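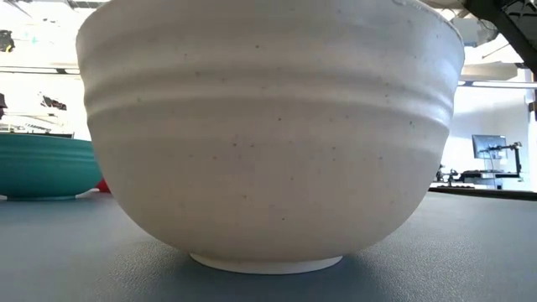

陶瓷餐具的清洗、收纳与日常保养

九月　文：Endudow 居家生活编辑室
分享 130　评论 20

陶瓷碗盘使用频率高,损耗多发生在清洗和收纳环节。本编辑室对既往各期内容进行整理,现将有关做法汇总如下,供家庭及小型厨房参考。

一、新碗启用

新购餐具应先以温水和中性洗涤剂清洗一遍,除去釉面浮尘及包装残留。底部贴有价签的,用温水浸泡二十分钟后揭除,残胶以少量食用油擦拭,不宜用刀片刮。圈足未上釉的器皿,首次使用前宜检查足底是否粗糙。如有毛刺,可用细砂纸蘸水轻磨数下,以免划伤桌面及下层碗的釉面。

二、日常清洗

餐后应尽早清洗。盛过咖喱、酱油、浓茶的碗不宜隔夜,哑光釉面尤其容易留下色痕。清洗水温以不超过60摄氏度为宜。刚从冰箱取出的碗,应在室温下放置片刻,再接触热水。钢丝球、去污粉均不建议使用。

茶渍、咖啡渍可用小苏打调成糊状,敷于污处,静置20分钟后以软布擦去。金属餐具在碗内留下的灰色划线多为金属附着,同样可用此法处理,一次不净可重复一次。带金边、银边的器皿不适用。

三、干燥

洗净后先倒扣沥水,再翻正晾放。圈足无釉的部分吸水较慢,干得也慢,未干透即入柜,柜板上容易留下水印,时间一长会有霉味。梅雨季节建议在碗柜内放置干燥剂,每月更换。

四、叠放与收纳

1. 同口径者叠放,大碗在下,小碗在上。深碗每叠以不超过六只为宜。
2. 釉上彩及手绘花纹位于碗内壁的,层间垫一张厨房纸或薄毛毡。
3. 取用时应先将上层移开,不可从中间抽取。
4. 大号汤碗、和面碗单独放置于下层柜,高度以不过腰为宜。
5. 高柜搁板承重应参照柜体说明,Sellmont 路旧式公寓的吊柜多为薄板,不建议整套碗盘集中存放。

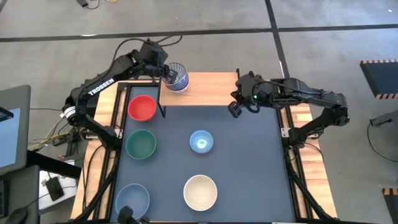 Harsh Semwal 来信指出,第四条中垫厨房纸的办法在潮湿地区并不理想,纸张吸潮后会粘在碗底,他家改用剪成圆片的旧棉布,每隔一个月洗晒一次,两年来碗内花纹未见磨损。他同时建议,常用的碗不必层层加垫,只对换季才取出的餐具这样做即可,否则家中老人取碗多有不便。

编辑室认为上述意见可取。棉布应选不掉色者,首次使用前须清洗并充分晒干。

五、缺口与裂纹

碗口出现细小缺口的,应停止盛装食物,可改作花盆托或杂物碟。轻敲碗壁,声音发哑者,往往已有暗裂,不宜再盛热汤,也不宜放入微波炉。Nelside 社区修补课曾讲授以环氧树脂粘接断口,此类修补只适用于陈设器,粘接后的器皿不可用于饮食。

六、微波炉与洗碗机

以碗底标识为准。无标识的手工器皿一律按不可入机处理。放入洗碗机时,碗与碗之间应留出间隙,避免水流冲击下互相碰撞。

下期刊登铸铁锅除锈方法。读者如有补充,可于每周一向编辑室投稿。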